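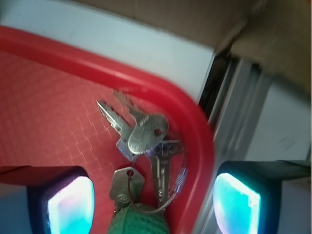

Where should the house keys go when you come in? On one tray near the kitchen sink, along with whatever else was in your hands.

I know the usual advice is a row of hooks by the door. I had hooks for years in the apartment on Orozco, and they held umbrellas and a dog leash. The keys came with me to the kitchen, because that is where I set down the groceries.

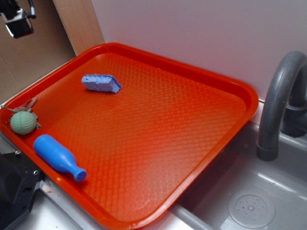
Keys, a sponge and a blue toy bottle on the orange-red tray.

My sister-in-law, Fereshteh Bakhtiari, thinks a catch-all tray is a junk drawer with no front on it. She has a point. A small dish fills up in a day and then things slide off onto the counter. So buy a big tray, with a raised rim, in a color you would never pick for a wall. Red or orange is good. Dull metal keys disappear on a gray counter.

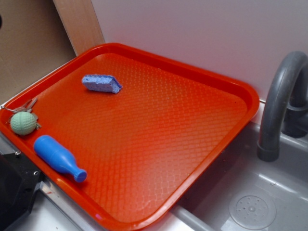
The other complaint is that unlike things end up side by side. I don't mind that. A sponge and a toy can share a tray until somebody has time to deal with them, and after supper I put the toys back and leave the keys. It takes less time than sorting everything at the door with a bag on each arm. Fereshteh still uses hooks, and she calls me from her car to ask if she left her keys at our place.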